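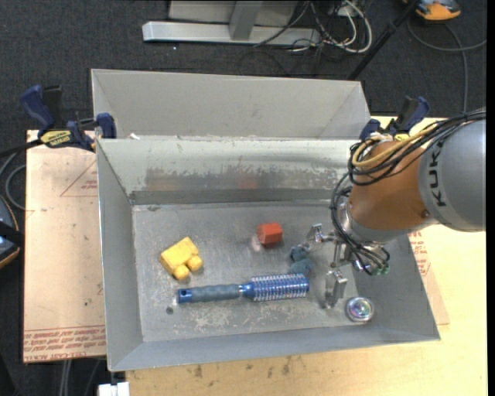
Removing Scale and Residue from Galvanized Sheet Metal

Last updated June 3, 2025

This procedure covers white storage stain, adhesive residue and light mineral scale on galvanized trays, shelving and duct panels. It does not cover red rust. Once the steel under the zinc has started to corrode, the part needs a zinc-rich primer, and cleaning alone will not restore it.

Materials

Mild dish detergent
White vinegar, 5 percent acidity
Baking soda
Mineral spirits
Nylon brush, medium stiffness
Plastic scraper
Cotton rags
Nitrile gloves and eye protection

Do not use steel wool, wire brushes or muriatic acid. Steel wool leaves fragments that rust in place. Muriatic acid strips zinc within seconds.

Step 1. Dry removal

Brush off dust and grit. Lift tape and labels with the plastic scraper, held at a low angle. Work along the bends last, where the coating is under the most strain and flakes first.

Step 2. Adhesive

Wet a rag with mineral spirits and lay it over the residue for 2 minutes. Wipe in one direction. Repeat with a clean section of rag until the surface no longer feels tacky. Keep the area ventilated and let the used rags dry flat outdoors before disposal.

Step 3. Wash

Mix one tablespoon of detergent per gallon of warm water. Scrub with the nylon brush, rinse, and towel dry. Many parts need nothing further.

Step 4. Mineral scale and white stain

Mix equal parts vinegar and water. Apply to the affected area only and leave for 2 minutes. Brush lightly. The zinc will dull slightly where the solution sits, so test on the underside first. Heavy deposits may take a second application. Do not extend the contact time.

Step 5. Neutralize

Dissolve three tablespoons of baking soda in a quart of water and wipe down everything the vinegar touched. Rinse twice. Dry immediately, including seams and hems, with compressed air if available.

Step 6. Storage

White stain forms when wet galvanized sheets are stacked without airflow. Separate stacked pieces with dry wood strips and store them on a slight slope. Parts left in an unheated building should be checked in December, when condensation is heaviest.

Notes

Scratches that show no red can be left alone. The surrounding zinc protects small exposed areas.

Painted or powder-coated parts follow Steps 1 and 3 only.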